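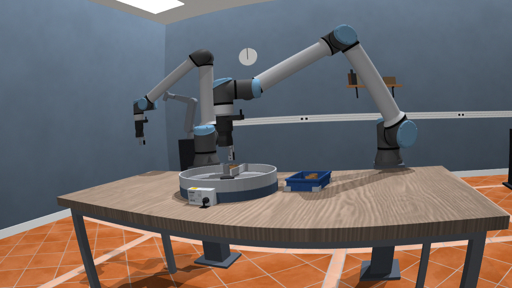 Two arms over a curved wooden table.

Home | Stories | Poems | Archive | Send Us Something

THE LAST BUS TO TUTDALE
October
By a Drikstead reader

My grandmother always said that if you missed the last bus out of Drikstead you had only yourself to blame, and I thought of her (not very kindly, I'm afraid) as I stood under the shelter with two bags of her wool and a cake tin, watching the tail lights go up the hill without me.

I had been clearing out her sewing room all afternoon. My aunt had asked for the wool, all of it, even the scratchy green that had been meant for a blanket since before I was born, and I had promised to bring it over to Tutdale that same evening so she could get started. It is 2000 feet up to the pass at Wellach and then down the other side, and in my whole life I had never gone over it any way but by bus, with my forehead against the window and my ears popping.

So I sat down on the bench and ate a piece of cake, which seemed the sensible thing.

I was on my second piece when the bakery van pulled up. It was the Menzies van, the old cream one with the dent in the door, and the woman driving it leaned across and asked if I was waiting for something or just fond of the rain. I told her about the bus. She told me that she was going over the top with the morning rolls for the hotel, and that if I didn't mind holding a tray on my lap I was welcome to the seat.

I didn't mind at all! The tray was warm right through my coat, and the whole van smelled the way I have always imagined heaven would, if they let people bake there. She drove with one hand and pointed things out with the other, though it was too dark to see most of them. There was the farm where she had learned to milk, and badly. There was the bend where the snow came in one winter and kept her and her father sitting in this same van until daylight, eating their way through somebody's wedding order.

"What did the bride say?" I asked.

"She married him anyway," she said, and changed gear.

Somewhere past the quarry she asked about the wool, and I found I was telling her everything, the way you do with a person whose face you can't see. I told her how my grandmother counted under her breath while she knitted, and how you couldn't speak to her until she got to the end of the row, so that as children we used to stand there in a line, bursting with our news, waiting for the needles to stop. I told her I had found a notebook in the sewing room that afternoon with every sweater she had ever made written down in it, who it was for and how big they were in the chest. The last one was number 732. It was down to me, and it had no size next to it, only a question mark.

The woman was quiet for a good while after that. The wipers went back and forth.

"Did you find the sweater?" she said.

"One sleeve," I said. "It's in the bag."

We came over the top at Wellach and the rain stopped all at once, as it sometimes does up there, and there were the lights of Tutdale spread out at the bottom with the river going through the middle. She pulled over by the wall so the engine could rest, or so she said, and we each had a roll. They were supposed to be for the hotel. She said the hotel had never once counted.

My aunt was standing at her gate when we came down the lane, in her slippers, with her coat on over her nightgown, ready to be cross. Then she saw the bags, and she put her hand into the nearest one without a word and felt around until she came up with the sleeve. She held it up to the porch light. She held it against my arm, there in the road, with the van still running, and it was too long by the width of two fingers.

"She always did think you'd grow," said my aunt.

She asked the woman in for tea, and the woman said she really couldn't, she had the hotel to get to, and then she turned off the engine and came in. We cut what was left of the cake. My aunt found her glasses and the right needles, and started to count.

Recent stories
The Ferryman's Umbrella
A Goose for the Schoolhouse
What We Grew Behind the Station
Send us your own (up to 3000 words)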